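Tirkico Sorting Block Set with Bins

Item no. 146
Page updated 3/12/22

The Tirkico Sorting Block Set is a tabletop set of colored blocks and open bins for sorting by color and shape. It is sold to classrooms, play centers and workshops, and it ships ready to use. There is nothing to put together.

The blocks come in red, yellow and blue. Most are plain rectangular pieces in long and short lengths, and there are some cylinders as well. All edges are rounded over lightly so the pieces can be handled all day. The color goes through the whole piece and does not flake off when a corner gets knocked.

Bins are open at the top and sized to sit on an ordinary worktable with room left over for loose blocks. They nest when empty. Bin colors vary by batch and are not meant to match the blocks one for one. Many customers put yellow pieces in the red bin and red pieces in the green one, so that the person sorting has to go by the contents and not by the bin.
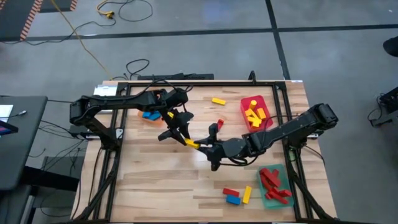
What you get

Sorting blocks, mixed colors and shapes, 51 pieces
Open bins
Cotton storage bag with drawstring
Printed card with sorting tasks, one side English, one side Polish

Choosing a table

Any flat, level top will do. The blocks show up well on light wood, and a butcher-block top like the Grarance bench gives them enough grip that they stay where they are put. On glass or polished metal they slide more, and a thin mat helps. Leave open space between the bins – if they are pushed together, pieces dropped over one tend to end up in the next.

Cleaning

Wipe blocks and bins with a damp cloth and mild dish soap. Dry before putting them back in the bag. Do not use bleach or solvent cleaners. The bins are safe on the top rack of a dishwasher, the blocks are not.

Replacement pieces

Single blocks can be ordered by color and shape. The smallest order is 17 pieces, which may be mixed. Colors from a newer batch can be slightly lighter or darker than the ones you have. Bins are sold one at a time. If you need a certain bin color, write it in the order notes and we will send it if we have it.

Sets bought before March came with a cardboard box in place of the cotton bag. The blocks are the same and can be combined.

Large orders

Schools and other buyers who need more than a few sets should order through Eduver. Loose blocks in bulk are packed by Czerwiński in cartons of 3,000, one color per carton, without bins or cards. Cartons are heavy and go out by freight only – please give a delivery address with a loading door or ground floor access.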